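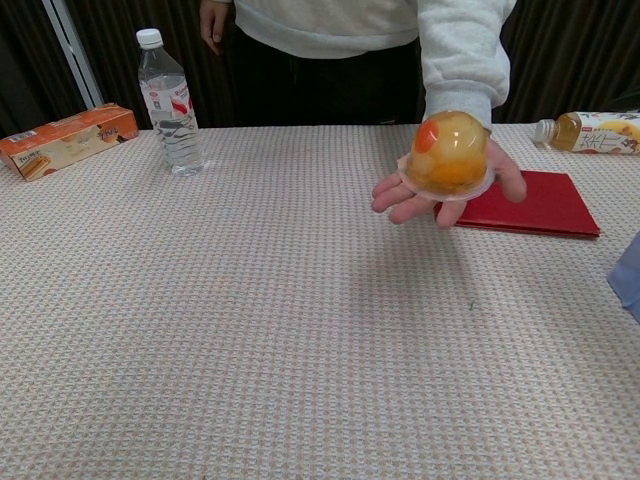
Kesuner Open Day Handover Set

Summary
This set holds the recordings made at the July open day of the Plutar assistive robotics laboratory. Visitors took part in a demonstration of object handover at a table, first between two people and then between a person and the Kesuner arm. The set is released for the study of how everyday items are offered, held and received.

Setting
The demonstration ran in the Cortés room from 10 in the morning. Two people took part at a time, one on each side of a table covered with a patterned cloth. Items were ordinary packaged goods and stationery, among them fruit jelly cups, snack boxes, drink bottles and folders. Participants chose which item to offer and which hand to use. No script was given.

Contents
video/ recordings of person-to-person handovers, from a camera worn at chest height
arm/ joint positions and grip force from the Kesuner sessions
labels/ item name, giving hand, and start and end of each handover
docs/ consent wording and the visitor information sheet

The whole set takes up almost 8 GB. Files in arm/ can be read with the Prornell viewer, version 2 or later. Labels are plain text, separated by commas.

Labelling
Each handover was labelled by 2 members of staff working separately. Where they differed, the entry was settled by Damián Ventura and marked "reviewed" in the last column. An item is named by its general type only. Brand names are not recorded.

Known limits
Faces are mostly outside the view. Items near the edge of the table may be only partly visible, and bottles lying on their sides were sometimes missed in the first round of labelling. Clear packaging remains difficult for the depth estimates supplied in labels/, which should be treated with caution. Left-handed offers are fewer than right-handed ones.

Terms of use
The set may be used for teaching and for non-commercial research. Users must not attempt to identify participants. Requests for removal should be sent to the laboratory office, marked for the attention of Damián Ventura.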